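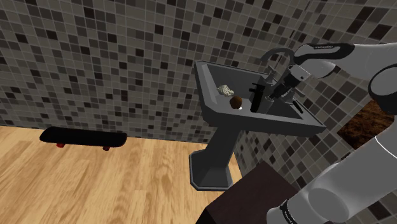
Our project asked whether a grasping policy trained only in simulation copes better with unfamiliar rooms if the backgrounds it trains on are changed at random. The group was Chenxi Peng, Matěj Zelenák and me, Evaristo Parisi, and we were supervised by Ľubica Vaněk. We called the background generator Trisia, after the folder it first lived in. It picks a wall finish, a floor and a few pieces of furniture, then puts down objects that have nothing to do with the task. In the sink layout the walls came out as small grey mosaic tiles and the generator left a black skateboard on the plank floor, well away from the basin. The gripper works over the other half of the basin from the brown ball and the crumpled white object, close to the tap. We used this layout a lot during debugging, as the tiles gave the vision part of the policy more trouble than any plain wall did.

## Background

Norbert Šimko's project the year before had trained a policy in one fixed room. It did well in that room and badly everywhere else. His report suggested that the network had learned to find the target partly from where the wall met the floor. We wanted to test that idea, and we kept his arm model, his controller and his reward so that the results could be compared.

## Method

We trained 2 policies. The first, Hikent, saw only the fixed room. The second, Mosoti, saw a new Trisia layout at the start of every episode. Both had the same network, the same number of training steps and the same camera settings.

An episode starts with the arm near the work surface. The target is named by an index, and the policy has to close the fingers on it, lift it and hold it until a timer runs out. If the object slips before then, the episode is a failure. Touching another object on the way is allowed but is written to the log.

For testing we set aside a group of layouts that neither policy had seen. Each layout was run 3 times with different starting poses. Matěj wrote the script for this, and it also saves the random seed, so any single run can be played back.

We repeated the whole training once with new seeds. We would have liked more repeats, but the department machine was shared and a training run took up to 70 hours.

## Results

Mosoti did better than Hikent on the unseen layouts in both repeats. In the fixed room the order was reversed, although the gap was small. Hikent had seen nothing else, so we expected this.

The failures were of different kinds. Hikent often moved to a sensible height but over the wrong spot, and closed on nothing. Mosoti usually reached the right object and then lost it during the lift. Round objects were the worst for this – the fingers met them above the middle and pushed them down.

Patterned walls hurt both policies. When Chenxi replaced the tiles with a flat grey and left everything else alone, Hikent recovered on several layouts where it had failed before. Mosoti changed very little. We take this as support for Norbert's suggestion, though it doesn't separate the wall pattern from the line where the wall meets the floor.

Basins were harder than table tops. Part of this is probably the sloping sides, which leave less room for the fingers. Our collision shapes for the basins were also rough in the first version, and we had to throw away the early runs and do them again.

## Problems

Trisia sometimes placed furniture where it blocked the camera's view of the target. We first removed these layouts by hand, which was slow and not very fair, as each of us had a different idea of what counted as blocked. Chenxi then added a check that measures how much of the target is visible and draws a new layout if the value is too low. All the results in this report use the check.

Lighting was kept soft and even throughout. We don't know how either policy would behave with strong shadows.

## Further work

Nothing here has been run on a real arm. The Vuridham lab has agreed to lend us time on theirs in January, and Matěj will port the controller before then. The first job is to repeat the table-top tests with Mosoti. Basins will follow once the lift problem is fixed, and for that we plan to lower the closing height on round objects and train again from the last saved weights.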